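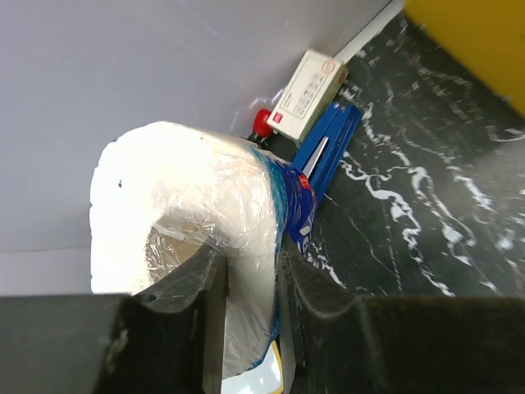

Jovwood alarga recolha de demonstrações para arrumação de rolos de papel

A Jovwood concluiu em abril de 2020 o primeiro bloco de recolha de demonstrações do projeto Iltgate, dedicado à manipulação de artigos de papel com dois braços robóticos. O conjunto tem 419 episódios e vai servir para treinar uma política de controlo por imitação, em que o modelo aprende a partir de trajetórias executadas por operadores humanos. A informação consta de uma nota técnica assinada por Mwajuma Waweru, responsável pela recolha, e por Hüsnü Aksoy, que coordena o treino dos modelos.

A tarefa de base tem uma formulação simples: apanhar rolos de papel dispersos num tampo e colocá-los numa prateleira. A nota distingue rolos em pé, rolos deitados e rolos encostados a outros artigos, e trata cada caso como uma condição inicial separada. Os operadores recebem a disposição de partida e escolhem livremente a ordem de recolha, bem como o braço a utilizar.

O comando é feito por teleoperação. Em cada instante são registadas as posições das juntas, a abertura das garras e as imagens das câmaras, tudo com a mesma base de tempo. Há uma vista fixa sobre a zona de trabalho e vistas próximas, captadas junto às garras. A vista fixa dá a posição relativa dos objetos; as vistas próximas mostram o contacto entre os dedos e o rolo, que os próprios braços tapam com frequência à câmara fixa.

Segundo Waweru, a maior parte do tempo de preparação foi gasta na definição do que conta como episódio válido. A primeira versão do protocolo rejeitava qualquer episódio com uma preensão falhada. A versão 2, usada em todo o bloco agora fechado, aceita a falha desde que o operador a corrija e conclua a colocação. Os instantes de correção ficam assinalados nos metadados, e o treino pode incluí-los ou excluí-los.

«Se retirarmos as correções, o modelo nunca vê o que fazer depois de o rolo escorregar», escreve Waweru. «Fica com trajetórias limpas e sem qualquer exemplo de recuperação.»

Película, cartão e papel solto

O tipo de artigo influencia a preensão mais do que a equipa previa. Os rolos embalados em película transparente produzem reflexos que mudam com a orientação da garra, e a película enruga sob os dedos. Os rolos de papel sem embalagem deformam-se com mais facilidade e podem desenrolar-se quando a camada exterior fica presa. A nota recomenda que cada sessão misture os dois tipos, para evitar que o modelo associe a aparência da embalagem a uma posição fixa no tampo.

O tampo escuro com padrão de mármore foi mantido durante todo o bloco. Aksoy considera o fundo exigente para a segmentação, por ter veios claros próximos do tom do papel, e admite que uma superfície lisa teria facilitado a fase inicial. A opção foi conservar o fundo e acrescentar outros em blocos seguintes.

Na zona de trabalho permanecem também artigos que não fazem parte da tarefa, entre eles um agrafador azul, uma pequena caixa branca e um quadro branco. O protocolo chama-lhes distratores. Os operadores têm indicação de os contornar, e o contacto acidental é anotado sem invalidar o episódio.

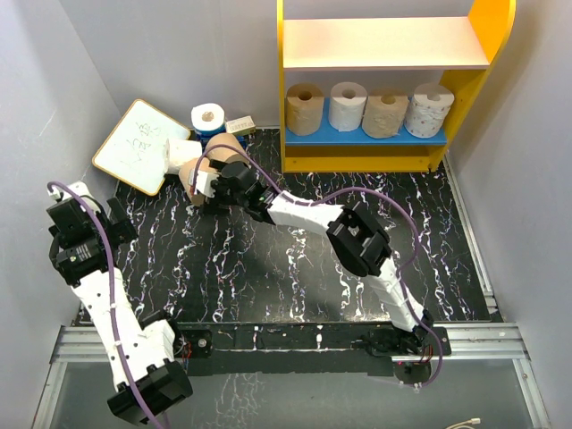 Braço direito com a garra encostada a um rolo castanho inclinado. Ao fundo, a prateleira azul com quatro rolos em pé.

A presença de dois braços não obriga ao uso simultâneo. Em muitas disposições, um deles executa a preensão enquanto o outro aguarda recolhido, e essa espera é gravada como qualquer outro movimento. Obadia Laizer, que reviu os registos, propôs inicialmente cortar os períodos de inatividade. A proposta foi abandonada: o modelo tem de prever comandos para os dois braços em todos os instantes, e manter um braço parado fora da trajetória do outro é também um comportamento a aprender.

Participaram na recolha sete operadores. Cada um fez uma série de adaptação, que ficou fora do conjunto, antes de passar às gravações válidas. A comparação entre operadores mostrou diferenças claras na aproximação ao rolo — uns descem na vertical sobre o topo, outros entram de lado, com a garra quase paralela ao tampo. A equipa não uniformizou as estratégias, mas guarda um identificador anónimo por operador para medir o efeito dessa variação no treino.

Revisão e anotação

A revisão dos episódios ficou a cargo de Laizer e de Tatu Makokha. O procedimento prevê duas passagens: a primeira verifica a integridade do ficheiro e a sincronização das imagens; a segunda atribui etiquetas às fases de aproximação, preensão, transporte e largada. As discordâncias sobre o início da preensão foram resolvidas com um critério único, o primeiro contacto dos dois dedos com o objeto, lido na vista próxima.

A ferramenta de anotação é fornecida pela Mokent e foi adaptada para mostrar as vistas lado a lado com o gráfico de abertura da garra. Makokha refere que o gráfico acelerou a marcação da largada, difícil de localizar apenas pela imagem quando o rolo já está apoiado na prateleira e os dedos ainda não se afastaram.

Ficaram por resolver alguns pontos. A passagem dos cabos ao longo dos braços limita certas rotações do pulso, e os operadores compensam com percursos mais longos. A nota reconhece que esse desvio entra nos dados e pode ser reproduzido pelo modelo mesmo numa montagem diferente. Está em estudo um novo encaminhamento dos cabos, a cargo de Musyoka Mfinanga.

O treino inicial decorre nos servidores da Barrera. Os ensaios no robô serão feitos com disposições ausentes do conjunto de treino, e o critério de sucesso exige que o rolo fique apoiado na prateleira depois de a garra se afastar. A Jovwood não divulgou resultados preliminares. Um segundo bloco de recolha, com outras superfícies e artigos de papel dobrado, está previsto para novembro.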